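Playtesters wanted for Skudine, a two-player card game set

Print this page | E-mail this page
9 comments | 110 shares

Sotum is looking for people to playtest the second Skudine set before the card file is locked. Sessions begin in October and are held on Saturday afternoons at our office, with a smaller group testing from home. You do not need to work in games or to have tested before. You do need to know how to play a trading card game with a stack or a chain, and to be comfortable losing a lot of games with cards that are not finished.

What the set is

The first Skudine set took place entirely in the river city of Bolari. Players have asked about the country north of it ever since the card Letter from the Salt Gate mentioned a war there. The second set goes north. It has a new faction, the Dudás, who keep toll roads through the marsh and pay their debts in years of service. On the table that turns into a mechanic called Toll: you may play a card early, but your opponent puts markers on it, and it does nothing on your turn until they are cleared.

Toll is where most of our trouble is. In the current file it is too slow against the Bolari lamp decks and too fast against everything else. We have cut the number of cards that use it twice. We want to know what happens when people who did not design it try to break it.

We are also testing a change to the opening hand. Under the current rules each player draws seven cards and may replace any number of them once. Under the test rule you replace cards one at a time and your opponent sees how many you kept. Some of the team likes this a great deal and some would drop it tomorrow.

What testers do

Each session starts at 1 p.m. and ends at 6 p.m., with a break for food, which we provide. You will be given a deck for the first two rounds and will build your own after that from the full file. After each match you fill out a short form: who won, what turn it ended, which card you were unhappy to draw, and any wording you had to read more than once. Please write on the form even if you have said the same thing out loud. Spoken comments get lost.

Home testers print the cards themselves and slide them into sleeves in front of any old card. We send a new file every other week. You will need a regular partner, and both of you have to sign up. We ask for at least 9 recorded matches per file.

Story reading

A few places are open for readers as well. The set comes with up to 700 lines of flavor text and a web story in chapters, and we want people who know the first set to check it for contradictions. The river changed direction between two cards last time and we heard about it for months. Readers work from home and do not have to play, although most of them do.

Who we are looking for

We want a mix. Tournament players find the strong decks quickly, and we have enough of them for now. We are short on players who build around one favorite card, players who have been away from card games for a few years, and people who mostly play at the kitchen table. If you have never played Skudine, say so in your application. We will teach you, and the notes from a first game are useful to us.

Testers must be 18 or older and must sign a confidentiality agreement. It covers card names, card text, art, and the story until the set is on sale. Showing a test card to a friend who is not signed up counts as a leak — we have had to remove people for it. If your application is accepted, please do not post that you are testing.

What you get

Office testers are paid $110 per session. Home testers and readers receive a sealed box of the finished set and a credit in the rulebook. Everyone gets a promo version of one Dudás card with the tester mark on it. We do not pay travel costs.

How to apply

Write to Orsolya Farkas, who runs the testing program, at the address in the footer. Put "Skudine testing" in the subject line and tell us:

Your name and the town you live in
Office, home, or reader
Which card games you have played, and for how long
A card from any game that you think is badly designed, and how you would fix it

Keep the last answer under 2,000 characters. We read it more closely than the rest. A common card with one bad line is a better choice than a famous banned one — we have read plenty about those.

We answer every application, usually within two weeks. If the office group is full we will offer you a home place or keep your name for the next file.

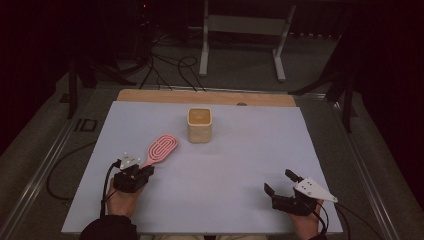

People who tested the first set should apply again, as the old agreement does not cover this one. Mention your tester number if you still have it, and leave out the list of games you have played.

Contact: Orsolya Farkas, Playtesting, Sotum | © Sotum. All rights reserved. | Back to top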